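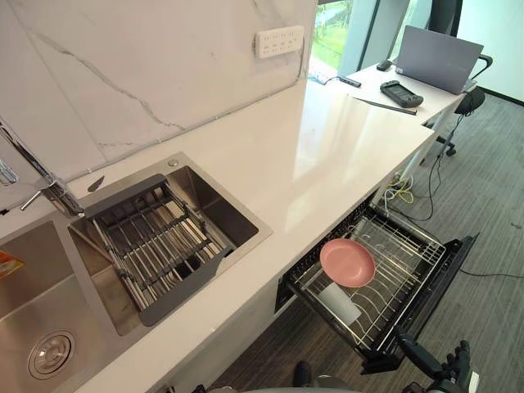 Kitchen sinks are on the spring checklist again this year.

Spring drain and water check: what to do before May

The Witdale Residents' Newsletter runs this item every April, and most of it stays the same from year to year. The part on shutoff valves is new. Nisha Prajapati rewrote it after the leak on Uniyal Street in February, when water ran for most of a night and the people living there did not know where their main valve was.

Start with the main shutoff. In most Witdale houses it is in the basement on the street side, close to where the pipe comes through the wall. In the newer townhouses it is in the utility closet behind the water heater. Turn it off, open a faucet upstairs and wait for the flow to stop. If it keeps running after a few minutes, the valve is worn and should be replaced. Turn it back on slowly. A valve that has not been moved in years can be stiff, so do not force it with a long wrench. Call a plumber.

Next are the small valves under each sink. Turn them off and on once. Feel the supply lines with a dry paper towel and look for damp spots, especially at the nuts. Braided lines with rust on them should be changed now.

Kitchen drains need more care than bathroom ones. Grease is the usual cause of a slow kitchen sink in this area. Wipe pans before washing them and put the grease in the trash. Lift out the strainer once a week and scrub it with dish soap and an old toothbrush. If the water drains slowly, try a plunger first. On a double sink, hold a wet rag tightly over the other drain while you plunge or the air will just come up that side.

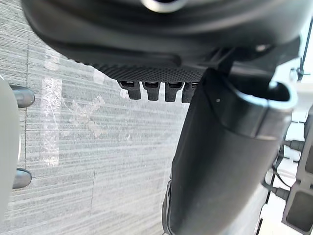 Close-up, dark housing and textured panel.

We do not suggest chemical drain openers. They can damage older pipes, and they are a hazard to whoever has to open the trap later. Vikas Awasthi has a 17-foot hand snake that he lends to neighbors. Please return it clean – it came back in poor shape twice last year.

Outside, walk along the foundation and look at the hose faucets. Turn each one on with your thumb over the end. If you can stop the water completely, the pressure is low and the pipe inside may have split over the winter. Check the basement wall behind it before using a hose.

The group water test is on again. Kits cost $6 each and test for lead, hardness and nitrates. Last spring 139 households took part. Pick up a kit from Gaurav Bansal at the community room on 9 April 2022, any time between 10 and 2. Fill the bottle first thing in the morning, before anyone has run a tap, and write your house number on the label in pen. Marker rubs off.

Bottles go back to the same room by the end of April. Results are mailed and take three weeks or so. Questions about the kits should go to Gaurav, and questions about valves to Nisha.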